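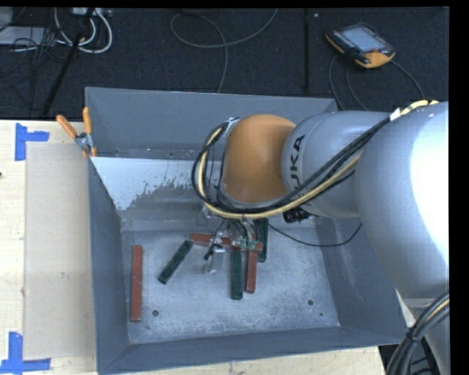
Gripper over the bin, red and green blocks in. Clamp on the top left corner.

Setting up the bin for picking

Do this before you touch the program. Took me 2 evenings to learn the order.

1. Bin on the table, clamp one corner. Push it hard – if it slides, clamp again.

2. Tip the blocks in and leave them how they land. Lining them up is cheating, and the Drasent script will look brilliant untill you stop.

3. Jog down slow, pendant in hand. Stop well above the blocks and save that as your hover point. Mine's about 41 mm.

4. Check the cables at full wrist turn, both ways. Eoin Geraghty snagged one in March and lost a fitting.

5. Blocks against a wall are the hard ones. Tilt the wrist or skip them and come back at the end.

6. Run it at 9 percent. Then agian with the blocks tipped out and back in.

Next part is the sorting by colour, when I get to it.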